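Folding bench notebook
July
Posted by: bench 5, textile handling

Started at 8:40. Carrying on with the fold height problem from the last entry. Summary of where it stood: the three-panel fold gives a clean rectangle on heavy cloth and a poor one on light knits. The edges walk outward when the stack goes above a certain height, and the top items slide. I had put this down to the fold itself. I now think most of it comes from how the item is laid out before the first crease.

Stock for this round is the second Wistard bundle, 42 items, all laundered once with no softener and tumble dried on low. Mixed knits and plain weaves. I weighed the bundle before starting so we can check for moisture pickup over the day. The bench scale still drifts by a gram or two after it is moved, so zero it again if you carry it across the room.

Surface: stayed on the speckled top. The Okafor mat is better for wovens but the knits grip it and the hem stretches when you smooth outward. On the hard top the cloth slides back to its own size within a few seconds of letting go. The downside is that light jersey slides when you do not want it to. Wiped the top with a barely damp cloth and let it dry before the first item. Any residue from the spray cleaner makes one patch sticky, and you only find out when a sleeve drags.

Layout procedure as used today:

1. Take one item from the basket by whatever point comes up first.
2. Lower it to the middle of the top and let it fall open. Do not throw it.
3. Find the two shoulder seams. Lift and separate until the upper edge is straight.
4. Smooth from the collar down. One pass, then stop.
5. Square the hem last. If a corner flares, draw it in toward the body of the shirt and leave the other corner alone.
6. Fold sides in, then bottom third up, then over.

Step 4 is the change. The old sheet said to smooth until flat. Repeated passes on jersey push slack toward the hem, where it collects and shows up as a wave after the last fold. One pass leaves small creases in the body but they end up inside the fold and do not affect the height.
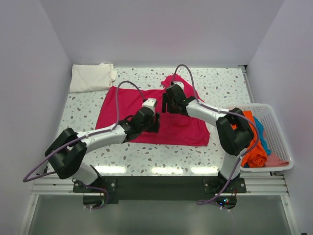
Step 5 is the one that costs time. On T-shirts the hem rarely falls square, and the side seams on cheap ones spiral, so a shirt that is straight at the shoulders is twisted by the time you get to the bottom. I tried squaring from the seams and squaring from the hem. From the hem gives a better looking rectangle. From the seams gives a fold that opens properly when someone picks it up. For stack height there is no difference I can measure. I am using the hem and noting it here in case the other matters to somebody later.

Height measurements are with the acrylic plate resting on the stack and the rule held at the back edge. Plate is 382 g. It was listed as 400 on the old sheet, which is wrong, and the earlier heights should be read with that in mind. Allow 100 seconds after setting the plate down before reading. The knits keep settling for most of that time and the wovens are done almost at once.

Observations, in no particular order:

Stacks of 5 are stable with every fabric in the bundle. I did not go higher on jersey.

Turning alternate items end for end evens out the collar side. Without that the stack leans toward the collars. The ribbing is double thickness and it adds up fast.

Thick cloths that are folded ahead of time and set aside on the bench regain some loft. Press them with the plate before adding them to a stack or the reading comes out high. The puffiness is air and goes out with one slow press.

Saturated colors are easier to lay out than white. On a white item over the pale top I lose the edge under the ceiling lights, mainly toward the front where the glare is. Worth trying one bank of lights off. I did not get to it.

Basket position: right-hand side works for me. With it at the back I was dragging sleeves over the finished items.

Two items from the bundle are set aside. One has a split underarm seam. The other has a print that sticks to itself when folded face in, so it needs the reverse fold or a sheet of tissue. Both are bagged and labeled in the drawer under the scale.

Reweighed the bundle at 3:15. Slightly up, well inside the scale drift, so I am treating it as unchanged.

Still open:
- Repeat on the Rakach towels, same plate, same wait
- Lights half off, white items only
- Replace the rule, the first few divisions are worn and I am reading from an offset
- Fix the plate weight on the printed sheet and throw out the old copies
- Decide whether hem or seam goes in the written procedure

The Zaltunine liners came in but are the wrong size for the basket. Left in the carton by the door.

Last updated: July, 4:50 pm

Contact: textile handling bench | © Bench notebooks, all entries | Back to top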